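La nevera pequeña, otra vez en marcha
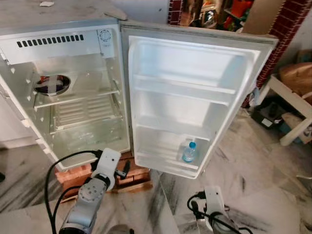 La nevera blanca, abierta, sobre su base de ladrillos.

Llevaba tiempo queriendo escribir sobre la nevera pequeña, y en julio se usa más que el resto del año. Es de una sola puerta, sin pantalla ni cajones complicados. La compré de segunda mano en Pindska cuando cerraron el almacén de la calle Furnival y la trajimos en el maletero, con los asientos bajados.

Lo primero que me preguntan es por los ladrillos. El suelo es de mármol y cuando friego me gusta echar agua sin mirar dónde cae. Con la nevera apoyada directamente, el agua se metía debajo y allí se quedaba. Los ladrillos sobraron de una obra en casa de Ruth Greenwood y son rojos, igual que los de la columna que hay detrás. Están colocados en plano, formando una plataforma baja, y por delante tienen una tabla debajo. Antes de volver a enchufarla comprobé el nivel dos veces, a lo largo y a lo ancho.

La limpieza me llevó una mañana. Agua templada con bicarbonato, un trapo que no suelte pelusa y un cepillo de dientes viejo para las ranuras oscuras del congelador. La balda de plástico transparente la lavé en el fregadero y la sequé bien antes de ponerla. El termostato es una rueda redonda, arriba a la derecha. Yo lo dejo en el 3, y en invierno lo bajo.

De momento hay poca cosa dentro: un cuenco redondo de metal a la altura de la balda y una botella pequeña de agua con tapón azul en la parte baja de la puerta. Los otros dos estantes de la puerta siguen vacíos. Arriba quiero poner las mermeladas que traje de Plandov y en el del medio, la mostaza y las salsas.

Me falta cambiar el enchufe, que baila un poco. He visto uno por 14 coronas en la ferretería de Pustside y pasaré a por él cuando vaya a por las bombillas.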